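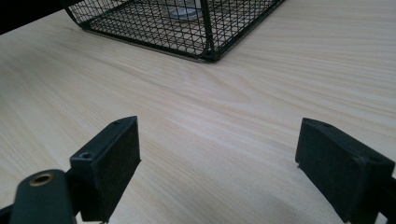

Bench top with the black wire mesh basket, grain running on the diagonal.

November, notebook 3, finish trials cont.

Back on the waterborne topcoat question. Purpose of this run is to decide whether we keep the two-coat schedule on the pale tabletops or go to three thinner coats, and whether the Clellov hardener is worth the trouble. Derek wants an answer before the Huanca order is cut. I would like an answer that survives a second set of panels.

Stock. Panels all cut from the same two boards, numbered on the back in pencil, arris broken by hand. I kept the offcuts. Panels from board A have the wavier figure and will probably read as less glossy than they are, so each schedule gets panels from both boards. Last time we had all the plain grain on one schedule and spent a morning arguing over a difference that was in the wood.

Surface prep. Planed, then 120, 150, 180 on the random orbit. Wiped with a damp cloth, left one hour, then 220 by hand with the grain, light. Vacuumed, tack cloth without wax. Yolanda asked why not stop at 180. Half the set did stop at 180, marked with a tick next to the number. On the 180 panels the first coat grabs well but the swirl shows at low angle, near a window especially. On the 220 panels it doesn't show. Adhesion not yet tested on either.

Material. Zivdale matte, batch 217, opened this week. Stirred, not shaken, strained through the fine cone. The tin had settled more than I like, with a soft layer of flatting agent on the bottom that took several minutes to bring up. If that layer isn't fully worked in, the top half of the tin sprays glossier than the bottom half. I think this accounts for the mismatch on the earlier pair of shelves (page with the coffee stain), but I can't prove it now because the tin is gone. From here on: scrape the bottom with a flat stick, turn the tin over the night before, write the time of stirring on the lid.

Schedules.

S1. Two coats, full wet, sand 320 between. Current practice.
S2. Three coats, thin, sand 320 after the first, 400 after the second.
S3. As S1, with Clellov hardener in both coats.
S4. As S2, with hardener in the last coat only.

Pot life on the hardened mix is given on the sheet as two hours. At an hour and forty it was already dragging at the cup and leaving a slight texture. I threw the rest out and would treat ninety minutes as the limit in this shop. Maribel mixes larger batches than I do and should be told directly, as she won't see this page.

Dry times. S1 first coat was ready to sand at two hours. S2 coats were ready in under one. The shop was cold first thing and I didn't start until the heater had been on a while; 10:20 on the first panel. Humidity not recorded. The hygrometer on the post has been reading the same number for a month and I don't believe it. Asked Percy to order another.

Sanding notes. S1 loads the paper if rushed. White powder is right, small rolled crumbs mean wait. Two panels on S1 got cut through at the front edge, my fault, both at the corner where I leaned. Spot coated and marked with an X, don't use those for the edge readings. S2 gave no cut-through but there is very little film to work with after the first coat, so the pad has to stay flat and off the arris altogether. Fidelina wraps the edges with one layer of low-tack tape until the second coat is on. Tried it on one panel and it helps. It also leaves a faint line if the tape is pulled after the coat has skinned.

Sheen. Gloss meter at 60 degrees, three readings per panel with the grain, three across. Across always reads lower, as expected. Going by the mean of the with-grain readings, S2 and S4 come out flatter and more even from panel to panel. S1 is acceptable but has one outlier that I put down to wet film thickness, probably a double pass at the overlap. S3 reads highest of all. The hardener seems to pull the film tighter and raise the sheen a little. To the eye, at standing height, S1 and S2 are hard to tell apart. Looking along the board toward a light they are easy to tell apart.

Color. The main complaint from Kivance was that the tops go yellow. None of the four schedules shows more than the slight warming you get from wetting the wood. Aging is a separate question. One panel from each schedule is in the south window with the lower half covered in foil. Do not move them. First look in 50 days.

Rub test. Weighted block with a gray pad, 2000 strokes, then up to 3000 on the survivors. The counter on the jig skips if the cam is dry, so oil it first.

S1: burnished track visible at 2000, clear at 3000.
S2: burnished track at 2000, similar to S1, slightly narrower.
S3: faint at 2000, faint at 3000.
S4: faint at 2000, somewhat more at 3000.

So the hardener matters more than the coat count for burnishing, and most of the gain comes from having it in the last coat. That was my guess going in, which is a reason to repeat it with someone else reading the tracks.

Spot tests. Water, black coffee, red wine, olive oil, and the pink cleaner the cafe customers use. One hour under a watch glass, wipe, look, look again next morning. Water and oil did nothing on any schedule. Coffee left a ring on S1 at one hour that was gone by morning. Wine marked S1 and S2, the S2 mark is permanent as far as I can tell. The cleaner softened S1 enough to take a thumbnail. S3 and S4 fine throughout. These panels were only five days old, so the unhardened ones are at a disadvantage. Repeat at three weeks before quoting any of this to a customer.

Cost. S4 uses about the same volume of topcoat as S1, with one extra sanding and far less waste hardener than S3. Labor is the whole difference. Derek to put his own rate on it.

Provisional: S4 for tabletops, S1 stays for shelves and anything vertical. 220 before first coat on all pale stock. No change to the oak.

Open items.
- crosshatch on 180 vs 220, needs a new blade set
- repeat rub test, Yolanda to read
- ask Zivdale about settling in batch 217 and whether the tins can be shipped upside down
- S4 on an end grain sample, none in this run
- felt pads or bare wire under things set on the tops: does metal mark the matte film? No data. Drag test with a known weight, next session
- strainers, down to the last sleeve

Gun cleaned, needle out and greased. Air cap has one horn hole partly blocked again, soaking overnight in the small jar. Left a note on the booth door.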